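Breakfast before work, one month in

Sunday, March 18, 2018

In February I changed jobs and started taking the early train from Flurnport to Asengate. It leaves at 6:16, and I have to be out of the house twenty minutes before that. For the first week I skipped breakfast and bought a roll at the station. By Friday I had spent more on rolls than I usually spend on groceries for two days, so I went back to eating at home.

The bread is the part I have changed most. I used to buy a sliced loaf and leave it in the bag, and half of it went stale by Wednesday. Now I buy one from Jurčo on Saturday, slice the whole thing that afternoon and freeze it. The slices go straight from the freezer into the toaster on a low setting, then once more on a higher one.

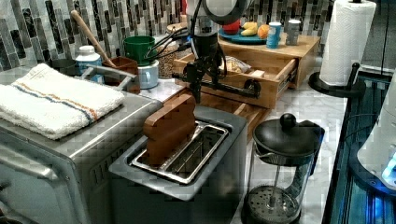 Brown toast, standing up in the slot.

Vlasta Štefanec, who sits across from me at the new office, makes overnight oats instead. She gave me her numbers: 200 grams of yogurt to a small cup of oats, and nothing sweet until morning. I tried it for four days. It's fine, and it is faster than toast, but I was hungry again by ten. With two slices and an egg I make it to lunch.

Coffee I now drink on the train. I bought a Clovama flask — the small one — and it fits in the side pocket of my bag. It has leaked once, and that was my fault for not closing the lid.

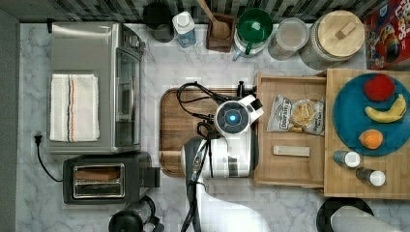 The evening before matters more than the morning. I put out a plate and a knife, fill the kettle and move the eggs to the front of the fridge. I also wipe down the counter before bed, and the kitchen towel gets folded and left on top of the toaster oven, where I can find it half asleep. All of it takes less time than looking for a clean knife at 5:30.

Next week I want to try a rye loaf, if Jurčo has any left when I get there.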